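About Nartey Play Kitchens

Kwaku Owusu and Dede Darko opened Nartey in 2010 with 2 shelves of toy fruit and a firm belief that a child will cook for anyone who sits still long enough. We've eaten a lot of pretend soup since then.

Today we rent and sell play kitchen sets to preschools. The Bukov set has 31 pieces and the Drultetberg has 60, and yes, somebody will still ask where the other banana went. Bowls, plates and colanders come in colors that hide crayon fairly well. Strawberries and orange slices can be replaced one at a time, as they tend to leave in coat pockets.

The shop is open every day except 5th May, our anniversary, when we go out to dinner and someone else does the dishes. Lunch orders are taken by anyone under six.
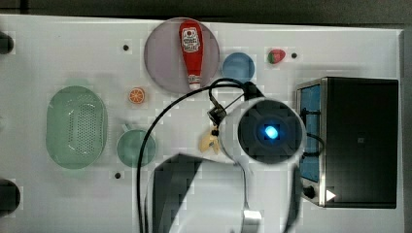
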